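Before you add a second company to Jirkum, decide which records both companies will share and which each will keep to itself. Changing this later means exporting and reloading, so it's worth an hour with whoever looks after the vendor list.

These steps cover sharing one vendor list and one item list between two companies, using Velgate and Girard. You'll need the System Setup role. A Company Admin login can see the screens but can't save.

## What gets shared and what doesn't

Jirkum splits its data in two. Master records (vendors, items, payment terms) belong to a **record group**. Transactions (orders, receipts, invoices) belong to a **company**. A company points to one record group for each type of master record, and several companies can point to the same one.

A vendor's address can be shared. An invoice from that vendor can't, and it will always sit under the company that entered it.

## Step 1: Create the record group

1. Go to **Setup > Structure > Record Groups** and choose **New**.
2. Enter a code of up to five characters. We use `SHARE`.
3. Enter a description that will still make sense to someone else in a few years.
4. Leave **Default currency** blank if the companies use different currencies.
5. Save.

The code can't be edited once a record has been added to the group. The description can.

## Step 2: Load the item list

Items come in by CSV. The file needs `item_code`, `description`, `unit` and `category`, in that order. Column names are case-sensitive. The loader takes up to 1000 rows at a time, so split anything longer and repeat the header row in each file.

Each item can carry one photo, added afterwards from the **Media** tab.
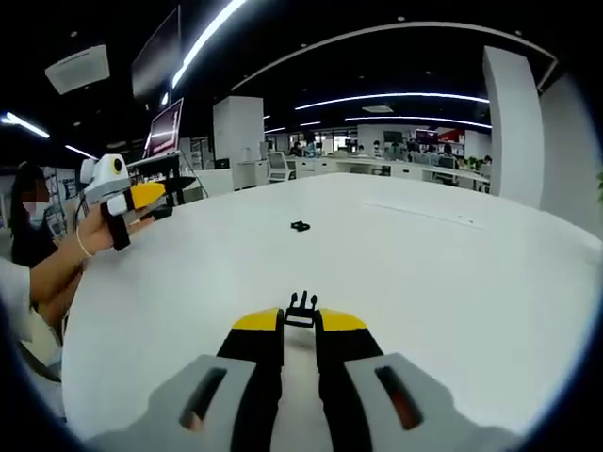
*Hand-held gripper with yellow fingertips, white tabletop.*

Choose **Validate** first. It checks the file without writing anything and gives you a list of errors by row number. The most common one is a unit that hasn't been set up yet. Add it under **Setup > Units** and validate again.

When the file is clean, choose **Load** and pick `SHARE` as the target group. The target defaults to the last group you used -- check it every time.

## Step 3: Point each company to the group

1. Open **Setup > Structure > Companies** and select Velgate.
2. On the **Sharing** tab, find the **Items** row and change the group to `SHARE`.
3. Do the same for **Vendors** and **Payment terms**.
4. Save, then repeat for Girard.

Don't change the **Ledger accounts** row unless both companies use the same chart of accounts.

If a company already has open orders, Jirkum will refuse the change and list them. Close or cancel those orders first. When Emília Kollár moved Girard over in May there were 74 to clear, so leave time for it.
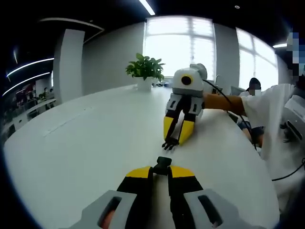 ## Step 4: Set up the roles

Sharing a record group doesn't give anyone access to it. Under **Security > Roles**, open each buyer role and add `SHARE` to **Record groups allowed**. Tick **View** for most people and **Edit** only for those who maintain the lists. An edit made from Velgate shows up in Girard straight away.

Users who are logged in need to log out and back in to pick up the new role.

## Step 5: Test it

Log in as a buyer in each company and search for the same item code. Both should find it. Then enter a small order in Velgate and confirm that it doesn't appear in Girard's order list. Cancel it when you're done.

If the item search comes back empty, check the role before you check the sharing tab. For anything else, send Tyson Fortin the company code and the exact error text.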